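Category: Bench Notes / Grippers & End Effectors
March — posted by the Wanyama bench
Print this page | E-mail this page

Second go at the hand-held grippers, and I'm much happier than I was last time! We're comparing the Vimetti pair against the older Porach set on small peg work before anything gets bolted to an arm. Same pegs for both, same basins, same person holding them.

Settings: Vimetti at 50 on the trigger spring, Porach left at 100 because it won't go lower without slop. Logging through the Droten box, run 21 onward. Runs before that used the old marker size and shouldn't be mixed in.

The basins were a great idea (whoever wrote that on the whiteboard, thank you). White ceramic is slippery, the rims are awkward to reach, and you have to stoop over the whole job, so your wrists end up at angles you'd never choose at a table.
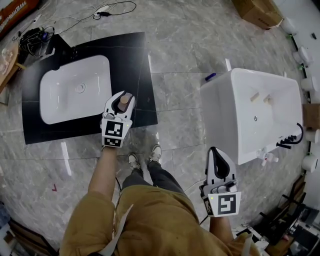 Notebook 4, p. 402

Left hand has a peg in the jaws over by the black countertop, right hand is open and heading for the loose basin, with two pegs standing in its rim. I love how little of the jaw you need on the wood. With the Porach I was always grabbing too deep and bumping the rim with my knuckles.

Things to sort out:

Tracking is good while the big marker faces up. Roll the wrist past halfway and the Droten log gets jumpy — the side marker helps a bit, but I want to try a larger one.

The right cable pulls when I reach across. Try a longer lead, clipped at the elbow.

Jaw pads: the softer ones hold a tilted peg beautifully but are slow to let go. Going back to the firm pads for the next batch so we can compare fairly.

Over 50 clean placements with the Vimetti before my back gave up. Porach gets its turn after lunch, same order of holes. Must remember to zero the jaw width first, I forgot this morning and had to redo the start.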